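The Long Life of a Kitchen Cabinet

When the Tkachenko cabinet works closed its Irthorpe plant, it left behind a ledger. The company had made kitchen units for the apartment blocks that went up along the river, and a clerk had written down every set that left the loading dock: 2,250 kitchens in the first run, each with the same layout and the same nine pieces.

Zoriana Chornovol found the ledger in the town library and has spent four years trying to learn what became of those kitchens. She is a furniture restorer by trade. She started by putting notes through mail slots and got more answers than she could handle. To date she has traced 2,114 of the original sets, most of them to a landfill.

The ones that survived, 332 by her records, lasted for dull reasons. Rents were low and landlords did not spend money. Some tenants stayed for decades and saw no need for a change. In the Plaka blocks, the elevators were too small to carry out the tall units, so they stayed where the first crew had put them.

Chornovol says the uppers hold up better than the lowers. Base cabinets take mop water, kicked toes and leaking traps. Wall cabinets get steam and grease, and grease can be cleaned off. She uses warm water, a little dish soap and a soft cloth, and she dries each door as she goes.
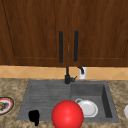 Reddish-brown doors with long black handles, set close to the center seam.

Handles are what people change first. A new pair costs little and takes ten minutes if the old screw holes line up. If they don't, the holes have to be filled and the color matched, and that can eat a whole afternoon. Chornovol tells customers to measure from the center of one screw to the center of the other before they buy anything.

Hinges come next. A door that sags usually has a loose screw in worn wood. She packs the hole with a sliver of hardwood and glue, leaves it overnight and drives the same screw back in.

Refinishing is slower work, and she turns down half the jobs. Owners often want dark wood made pale, and stripping old stain out of the grain rarely goes as planned — the color sits deeper than they expect. For those customers she suggests paint, or a cabinet shop in Brorum that builds new doors to fit old boxes.

The ledger is still at the library, in a gray box behind the desk. Chornovol goes in most afternoons around four, after she closes the shop. She is up to the last few pages now, the blocks north of the rail line, where the mail slots are harder to reach and fewer people write back.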